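Rultover Community Help
Home and Workshop > Tables and Work Surfaces

White table top for a shared work room: how to keep it white?

Posted by Myroslav Kobzar
376 views

Good evening to all. I have a problem with a table and I hope somebody here had the same one.

In November we set up a shared work room in Astonport, in the back of a former shoe shop. We bought one large table, white top, second hand, and paid 670 for it together with the legs. The seller did not know what the top is made of. It is smooth and a little shiny, and when I knock on it the sound is dull. People use it for everything: small repairs, sorting of parts, cutting of paper, also for lunch, although I asked them not to.

Now there are three kinds of marks. First, gray lines, like from a pencil, but they do not go away with a wet cloth. I think they come from metal things which are pulled over the top. Second, two yellow places near the window side, where somebody left tape for a long time. Third, the whole middle part became dull, and in the evening under the lamp it looks dirty also when I cleaned it just before.

I tried dish soap and warm water. Then I tried a powder cleaner from under the sink, and I am afraid the dull part is from this. My colleague wants to paint the top. I would like first to know if it can be saved without paint, and what to put on it so that it does not happen again.

Thank you in advance for every advice.

Lesia Sirko
9 people found this helpful

Hello Myroslav, we have a white table too, same story with the gray lines. Please stop with the powder. It scratches the shine off, and then the dirt sits in the small scratches and you clean forever.

The gray lines are in most cases not scratches. It is metal which was rubbed off on the surface, the same as the marks of a spoon in a white cup. Try a melamine sponge (the white foam one), wet, with almost no pressure, and on a small place near the edge first. If the line becomes weaker after ten strokes, continue. If you can feel the line with your fingernail, then it is a real scratch and the sponge will not help you.

For the tape: a few drops of cooking oil on the glue, wait a quarter of an hour, wipe, then soap and water. If only the color stays and nothing is sticky, it is probably from sun and age. Ours stayed yellow and I put a plant on it.

The work side of our table, without any cover:

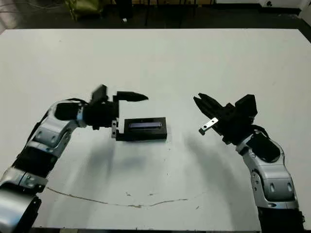

What we changed afterwards

1. Things with metal parts or hard corners are lifted, never pushed. I wrote it on a paper on the wall. It helps more than I expected.

2. Every black box, charger or power supply which lives on the table gets four felt feet. Look also under the heavy ones — sometimes there is a screw head which stands out a little.

3. For cutting we bought a mat from Hellwig, the biggest they had. The cheap thin mat moved around and collected sand under it, so it was worse than nothing.

4. In the evening first a dry soft brush, then a damp cloth. If you start with the damp cloth, you pull the dust over the top.

About the dull middle I can not promise much. Car polish made ours a bit better, but you have to repeat it, and for some weeks paper slides on it like on ice. Do not use it on the side where people eat.

nindanside_joe

just paint it. two coats, sand with 1,000 between them, done in a weekend

Lesia Sirko

I would be careful with this. On a smooth top the paint does not hold well without a primer, and a friend of mine had it coming off in pieces exactly where the arms lie. If you really want a new surface, ask in a wood shop for a thin white board cut to size and lay it over the old one. You can turn it around when one side is ugly.

Myroslav Kobzar

Lesia, many thanks. I tried the white sponge today on one line near the corner and it is almost gone. Two other lines I can feel with the nail, so these will stay. The oil is now on the tape place, I wait. Painting we leave for the moment — my colleague is not happy, but he was also the one with the tape.

One more small thing: do you put the felt feet also under things which become warm? I have one power supply where I am not sure if the glue will hold.

Lesia Sirko

For warm things I use the rubber ones with a screw, if there is a hole for it. The glued felt went off after a month and left again a yellow spot.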